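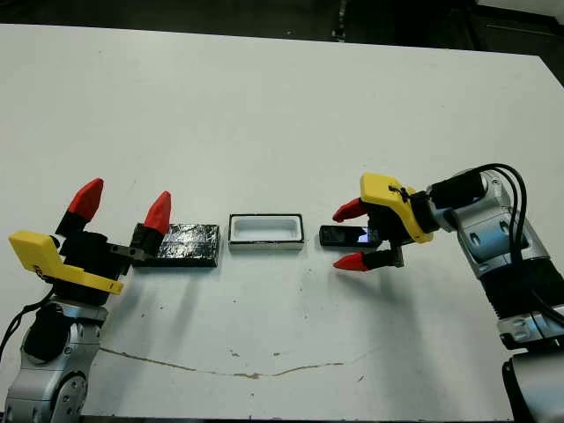
Gloss black topcoat, sand or strip?

Home | Forums | Finishing | New posts | Log in

prudmont_pete
Got a piano bench in gloss black, hazy all over, couple dings on one leg. Plan was wet sand at 1000 then polish. Brother in law says strip the whole thing. Don't want to strip it. Anyone done this and not regretted it?

Aminu Uzor
Don't strip. Haze is nearly always in the top layer. 1000 wet, drop of dish soap in the water, light pressure, then compound. Stay off the corners, you'll go thru before you know it. Tape them.

gromeck205
Disagree on 1000. Too coarse for a beginner on black, every scratch shows. Start at 2000 and see. Took me a whole afternoon to polish out what I did in ten minutes.

Aminu Uzor
2000 won't touch real haze. He'll be there till January.

gromeck205
Then he's there till January with a finish left on it.

clerkdale_909
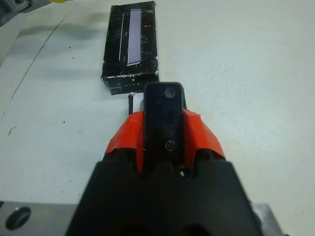
Dings are a seperate job from haze, do them first. Fill, let it cure, level, THEN worry about shine. Bare spots on an edge are the worst because there's nothing for the filler to grab. The black box on the white table has it along the lower front edge, little white chips where the covering came off, and sanding the scuffs on top won't do a thing for those. Touch up pen, thin coats, wait between. Longer than the label says.

prudmont_pete
ok so fill first. What kind of pen? Hardware store one dried kind of brown on my test spot

clerkdale_909
Furniture pens run brown, yeah. Get a small bottle of black lacquer and a cheap artist brush. Check what your finish is first tho. Dab of lacquer thinner underneath, if it goes soft it's lacquer. If it doesn't, could be poly, different animal.

nwachukwu_m
Before anybody sands anything, has he cleaned it? Half the hazy black stuff I see is old spray polish. Mineral spirits on a rag, wipe, look again.

Aminu Uzor
Fair. Should of said that first.

gromeck205
Still say 2000.

prudmont_pete
Did the mineral spirits on half the lid. Rag came up yellow, gross. That half is a lot better, still some haze by the hinge. Doing the other half after supper, sandpaper stays in the bag for now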